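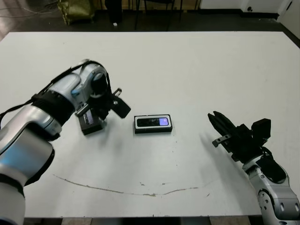 Left arm holding one of the handsets at the bench, second handset on the table. Clarnent, Aranda site.

Test operator / fault chaser wanted, two-arm handling cell

Clarnent, Aranda
Full time, fixed term to start, likely to be extended
Posted 14 June 2019

Start in July, sooner if you can. We need one person, maybe a second later if budget comes through, don't wait for that one.

What happened. In spring the left gripper let go of a handset in the middle of a handover. No command, no alarm, log says fingers closed the whole time. Handset hit the edge of the table and went on the floor. Fine, one drop, we wrote it up. Then it did it again, and that time the right arm carried on moving to the meeting point and closed on nothing with Iker's hand not far off it. He was reaching in to catch the thing. Not hurt. We stopped the cell the same afternoon.

Since then: new cable on the left side, new firmware from Stovberg (they supply the grippers), the reach-in rule rewritten. Back running at reduced speed. It still drops. Less often, which is worse for finding it. Stovberg say it is our wiring. Our electrician says it isn't. Somebody has to sit with it, and the people who have been sitting with it have other work piling up.

The job
- Run the handover routine, pick up, pass across, put down, over and over, both directions
- Write down every drop, slip, late close, odd noise. Time, which arm, which handset, what the log said, what you saw. Where these dont agree we want both
- Stop the cell whenever you think it should be stopped. You will not be asked to justify it on the day
- Swap cables, connectors and finger pads with Olga Zabala, one thing at a time, then run again
- Help Julián Aguirre put together the fault report for Stovberg and the safety file
- Some cleaning and moving of kit, same as everyone

You
- Have worked near machines that move. Factory, lab, warehouse, theatre rigging, we are not fussy
- Can use a multimeter and aren't scared of a connector with too many pins
- Write clearly. Short is good. English or Spanish, reports go out in English
- Patient. Most runs nothing happens at all
- Degree not needed. Programming handy, not needed, if you can read a log file that will do

Please don't apply if you want to be designing robots by autumn. There is a design team, this isn't the way into it, people have been dissapointed.

Safety, read this bit
Guarding on this cell is partial, it's a test bench. No hands past the table edge while the arms are powered, for any reason, including a falling handset. Handsets are cheap. Two people in the room for every powered run, one on the stop button and doing nothing else. You get 2 days of training before you go near it, signed off by Gaetano Marchetti, and he does fail people. Long hair tied up, no lanyards.

Hours and pay
30 hours a week over 5 days, mornings mostly, hours can be moved a bit for school runs. Paid on the Lakel technician scale (Lakel is our parent company), grade given at interview and depends on experience. Travel card. Canteen is shared with the building next door and closes early.

To apply
CV, 2 pages at most, plus a few lines on a fault you tracked down or didn't. The ones you didn't are fine, tell us where you got to. No covering letter please. Send to Abilio Goicoechea, personnel office, Clarnent, Aranda, and put "handover cell" in the subject or it will go in with the warehouse applications.

Interviews are at the bench, with the arms switched off to begin with. Wear closed shoes. Questions about the work itself go to Olga, same office, she is quicker by phone then by email.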